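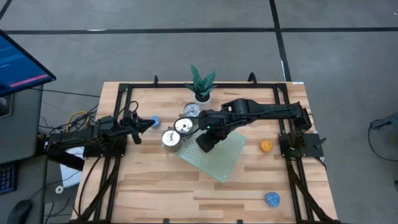
(대전, 3월) 로봇 학습용 데이터 업체 위켄트(Wekent)는 양팔 조작 데이터셋 '체카바우(Cekavau)'의 첫 배포본을 공개한다고 밝혔다. 배포본은 탁상 작업을 원격 조작으로 수행한 시연 950건으로 구성되며, 수집에는 자체 설계한 작업대 '틸트게이트(Tiltgate)' 4대가 사용됐다. 연구기관과 비영리 개발자는 이용 신청서를 제출한 뒤 내려받을 수 있다.

틸트게이트는 테이블 상판 둘레에 검은색 금속 프레임을 두르고, 좌우 레일에 로봇 팔을 한 대씩 마주 보게 고정한 구조다. 팔의 베이스 플레이트를 레일에 장착하는 방식을 택해 상판을 교체하더라도 두 팔 사이의 상대 위치가 유지된다. 위켄트는 작업대를 옮긴 경우 반드시 재보정을 거치며, 보정값이 허용 범위를 벗어난 상태에서 기록된 시연은 배포 대상에서 제외했다고 설명했다.

작업 물체는 형상과 표면 특성을 기준으로 선정했다. 둥근 뚜껑이 있는 은색 금속 용기, 구멍이 난 연두색 사각 판, 흰 화분에 심은 식물, 하늘색과 주황색의 작고 둥근 물체 등이 같은 상판 위에 놓인다. 금속 용기처럼 빛을 반사하는 물체는 깊이 추정 오차가 커지기 쉬운 대상이어서 초기 설계 단계부터 포함했다. 잎이 길고 뾰족한 식물은 윤곽이 복잡한 배경 요소로 쓰인다.

시연 950건 가운데 350건은 두 팔이 모두 물체에 접촉하는 협응 작업이다. 한쪽 팔이 용기를 지지하는 동안 다른 팔이 뚜껑을 다루는 작업, 작은 물체를 한쪽 그리퍼에서 다른 쪽 그리퍼로 넘기는 작업이 해당한다. 나머지는 한 팔이 주로 움직이고 다른 팔은 대기하거나 작업 영역을 비켜 주는 형태다. 대기 중인 팔의 관절값도 동일한 주기로 기록된다.

전체 중 50건은 평가용으로 분리했다. 평가용 시연의 물체 배치는 학습용 시연에 나타나지 않으며, 두 묶음의 조작자도 겹치지 않는다. 위켄트는 모델 간 비교의 일관성을 위해 평가용 묶음을 학습에 혼용하지 말 것을 이용 조건에 명시했다.

각 시연에는 다음 항목이 포함된다.

- 고정 시점 카메라 영상
- 양팔 관절 위치 및 그리퍼 개폐값
- 조작자의 명령값과 실제 도달값
- 작업 지시문(한국어, 영어)
- 시작 및 종료 시점 표기
- 성공, 부분 성공, 실패 구분

실패한 시연도 배포본에 들어 있다. 물체를 떨어뜨린 경우, 뚜껑이 용기에 걸린 경우, 두 팔의 경로가 간섭해 중단한 경우로 나누어 사유 코드를 부여했다. 통신 지연으로 명령값이 누락된 기록은 실패로 분류하지 않고 삭제했다.

물체 배치는 매 시연 전에 변경된다. 배치 생성 프로그램이 좌표와 회전각을 제시하면 조작자가 그에 따라 물체를 놓고, 별도 검수자가 첫 화면을 확인한 뒤 기록을 시작한다. 사각 판의 회전각도 변경 항목에 포함되며, 테이블 변과 평행하지 않은 배치를 의도적으로 늘렸다. 주변의 책상과 케이블은 영상에서 지우지 않았고, 배경을 제거한 별도 판본도 제공하지 않는다.

수집 절차와 주석 규격은 위켄트의 협력 연구소 은둥우(Ndung'u)가 공동으로 작성했다. 은둥우는 주석 일치도 검토를 맡았으며, 검토자 두 명의 판정이 다른 시연은 세 번째 검토자가 최종 판정했다.

위켄트 데이터 수집 책임자 이드리사 상(Idrisa Sang)은 "양팔 작업에서는 대기 중인 팔의 위치가 다음 동작을 제약하는 경우가 많다"며 "이번 배포본에서는 두 팔의 상태를 빠짐없이 동기화하는 데 작업 시간의 상당 부분을 썼다"고 말했다. 그는 이어 "다음 배포본에서는 조명 조건을 변경한 시연을 추가할 계획"이라고 밝혔다.

데이터 형식 변환 도구와 관절 한계값 표는 배포본에 동봉된다. 틸트게이트의 프레임 도면은 이번 공개 범위에 포함되지 않는다. 상업적 이용은 별도 계약이 필요하며, 신청 접수는 위켄트 홈페이지의 데이터 이용 창구에서 진행한다.

문의: 위켄트 홍보 담당

홈 | 회사소개 | 제품 | 데이터 | 보도자료 | 채용 | 문의

댓글 4

그리퍼곰
명령값하고 도달값을 따로 주는 건 반갑네요. 타임스탬프가 영상 기준인지 제어기 기준인지 문서에 적혀 있나요?

위켄트 담당자
제어기 시각을 기준으로 하며, 영상 프레임별 대응 시각은 별도 열에 기록되어 있습니다. 동봉 문서의 동기화 항목을 참고해 주십시오.

mhlab_02
평가용 50건이면 작업별로 나눴을 때 표본이 좀 적어 보입니다. 다음 버전에서 늘려 주시면 좋겠습니다.

판금초보
프레임 도면도 공개해 주세요. 레일 고정 방식 때문에 들어왔는데 그 부분만 빠져 있네요.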